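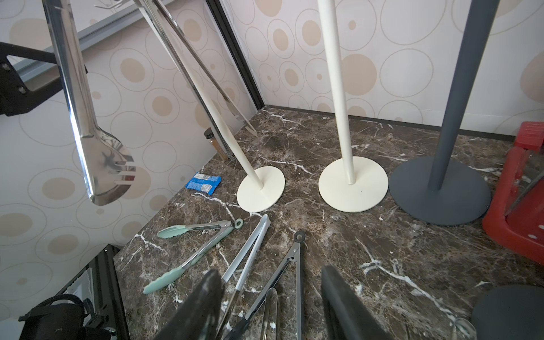 Gripper fingers over a marble countertop, with several kitchen tongs lying near the stands.

Workcell budgeting is the planning and buying of everything a robot station needs before it can do useful work. Newcomers tend to think mostly about the arms, and fair enough (they are the fun part!), but a good budget also takes in the frame, the work surface, the cameras, the cables, the spare fingertips and the humble household goods that the robot will be handling day after day.

Scope

In the planning guide written by Nermina Obradović for the Wirkwood workshop, costs are sorted into 3 groups: things bought once, things that wear out, and things that get swapped for variety. Arms and mounting rails belong to the first group. Finger pads and cable sleeving belong to the second, and a buyer does well to order them along with the arms, while shipping is already being paid. 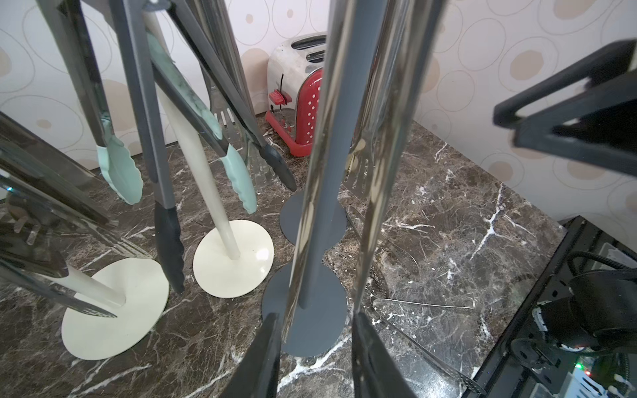

The third group is the one most often left too small. A kitchen task needs tongs, turners and skimmers in different shapes and finishes, and shiny steel gives a camera quite a different time of it than a soft silicone tip does. Wirkwood set aside $200 per station for props of this kind, and Obradović later wrote that she would gladly have doubled it.

Arms and layout

Going from a single arm to 2 raises more than the price of the arm. The rail has to be longer, the cabling grows, and the counter has to be deep enough that both elbows can move without knocking into things. Haris Ionescu, who drew up the Wirkwood floor plan, liked to mark out each arm's reach with tape before any order was signed, a cheap habit that other workshops have happily picked up.
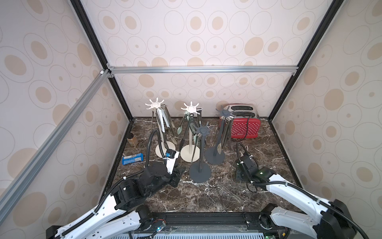 A two-arm station with utensil stands and a toaster on a marble tabletop.

Running costs

Wirkwood's upkeep for its first year came to $2,186, most of it for replacement cables and finger pads. Spending is reviewed each December, when orders for the coming year are put together.

See also: Gripper selection; Spare parts planning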